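From: Jacobus Mahlangu
To: Toltness school exchange list
Subject: Re: Language certificates for the November group

Nomvula Joubert wrote on 14th October:
> Garrido has sent the level test results. Do pupils who
> passed only the oral part still qualify for the host
> stay, or do they have to retake the written part first?

They qualify. The host stay requires the oral part at level 2. The written part counts only toward the certificate and can be retaken at either school.

Of the 118 pupils registered, 4 have no result on file. Please check whether they sat the test under the Fovenora school code. Codes were changed in the spring and the old forms are still in use. A result filed under the old code does not transfer by itself. Send me the pupil number and both codes.

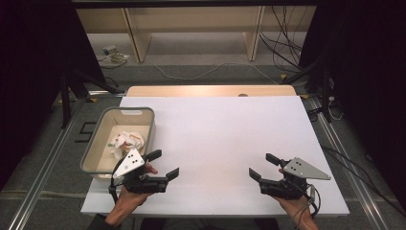 Partner letters go out after the codes are corrected. Each letter needs 2 signatures, one from the sending school and one from the host. Scanned signatures are accepted. Stomedia pupils use the same form, but leave section 2 blank.

Jacobus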